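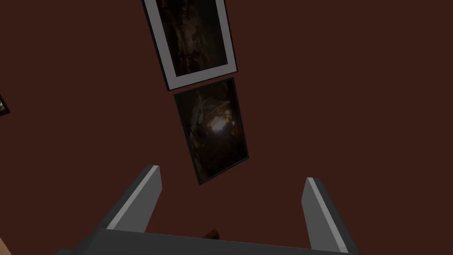
Sim, wall task, gripper camera. Fingers open, two framed pictures one over the other, both leaning with the view.

Aug 4, 2020

Wall chores, continued. Dusting and straightening, Viklund house model, simulation only. No hardware today.

Ran the batch overnight with the Dirklow planner and the new approach angles. 600 runs, time limit 300 seconds each. 234 counted as done by the scoring script. I don't believe the 234. I opened a handful of the "done" ones and in several the gripper had brushed the lower frame once, backed off, and the script gave it full credit for dusting. The script checks for contact along the edge and then for a clear retreat. A cat could pass that.

Want to change the score before anybody quotes the number upstairs. Proposed: contact has to travel the full top edge, and the frame has to end where it started. The second part is the one that will hurt. In the sim the frames are fixed to the wall, so of course they end where they started. A picture on a nail swings if you breathe on it. Until the frames hang from something, we are dusting a wall with rectangles painted on it.

Same complaint about straightening. Camera rolls with the wrist, so everything on the wall leans, and the planner has to work out which part of the lean is the picture and which part is itself. It gets this right when it can see enough wall. When it gets close it loses the corners and starts guessing. At the pose in the view up top, the upper picture runs out of the image and there is only a sliver of a third one at the far left. The one it can see best is the lower one, and that one is nearly black apart from the bright spot. Thin black frame, dark picture, no mat. The edge finder keeps wanting the glow in the middle to be the important thing. The upper one with the light gray mat is much easier for it, which I suppose tells us to ask customers to buy mats.

Also a small brown thing sticking up behind the palm. I couldn't tell from the gripper camera what it is, furniture maybe. The planner can't tell either and treats it as free space. Need to look it up in the scene list before the next batch. If it's a chair or a cabinet, then every approach from below is suspect and I'd throw out the low ones altogether.

Note on the fingers. These are the plain parallel ones from the Stikevville model, square and hard. Fine for picking up a block. I would not let them near glass. The Vultader people say their soft pads solve this and sent a file in April, but the file is only a shape, with no stiffness in it, so in the sim the soft pads are exactly as hard as the hard ones. Wrote back then and got a brochure.

Tried 2 things this afternoon:

First, held the wrist level through the whole approach. Leaning problem mostly goes away, but the arm then can't reach the upper row without swinging the elbow out over whatever is standing in the room. Stopped it.

Second, took a look from farther back, stored the corners, then went in on the stored corners without looking again. Better. Smooth, too. But it's blind for the last stretch, and I only trust it while nothing moves. See above about nails.

For comparison I dusted the frames in the hallway outside the lab with a dry cloth. Took less time than one run is allowed, and I straightened one on the way back without thinking about it. I know that isn't a fair test. It's still the test the thing will be put to in somebody's house.

Where I stand on it: the looking part has improved since spring, more than I thought it would. The touching part has not. I'd put this behind wiping a table and well behind carrying laundry as a chore to promise anyone, and we can't do laundry.

To do
-- rewrite scoring, rerun on the saved batch, don't report 234 until then
-- hang the frames from a pin joint, low friction
-- find out what the brown object is
-- try a wider margin on the lower picture, or lighten it to see if the edge finder settles
-- ask Vultader again for stiffness numbers
-- charge the cordless drill, somebody left it flat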